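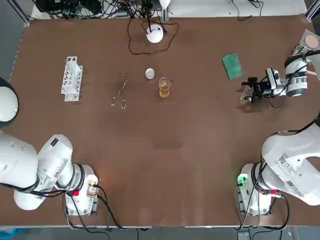

Sesgate Tabletop Tidying Set

Sesgate is a collection of short recordings of everyday table work: clearing, sorting, wiping, stacking and packing small household items. This file covers what is in the set, how the folders are laid out and what to watch for when using the labels.

Maintainer: Tolera Birhane
Last revised: May 22, 2018

Contents

The set holds 2,406 recordings. Of these, 2,000 are in the main folder, 285 are held back for testing, and the rest sit in a folder called extras. The extras have no step labels and were left out of the counts in the activity table.

Activities

clear – everything on the table is moved to a tray or a bin
sort – items are grouped by type, or by color where the task sheet says so
wipe – a cloth is passed over the surface after clearing
stack – cups, bowls or boxes are piled up
pack – items go into a box or bag, which may or may not be closed at the end

A recording has one activity label, even when two happen in a row. Clearing followed by wiping is labeled wipe.

Table and items

All sessions use a brown tabletop. The items are ordinary kitchen and desk things bought in two batches, listed in items.csv with a short name, a rough size class (small, medium, large) and a material. The second batch replaced several cups that chipped. Replacements kept the old short names, so "cup_blue" covers two slightly different cups. The notes column says which sessions used which.

Cloths are listed separately in cloths.csv. Folded and unfolded cloths share an entry.

Folder layout

main/ – one subfolder per session, then one per recording
test/ – same layout, different sessions
extras/ – flat, no subfolders
labels/ – one text file per recording, matched by number
items.csv, cloths.csv, sessions.csv

Labels

Each label file lists the steps in order with a start and end time in seconds. Step names are short verb phrases such as "pick up spoon" or "put lid on box". Pauses are not labeled. A failed grasp counts as part of the step it belongs to.

We checked 100 label files by hand against the recordings. Most corrections were to end times in the wipe activity, where it is hard to say when the work is finished – treat those as approximate.

Known problems

Spelling of item names varies in the earliest sessions ("bowl_sm" and "bowl_small" are the same bowl).
Room lighting is not recorded in sessions.csv.
Some pack recordings stop before the box is full.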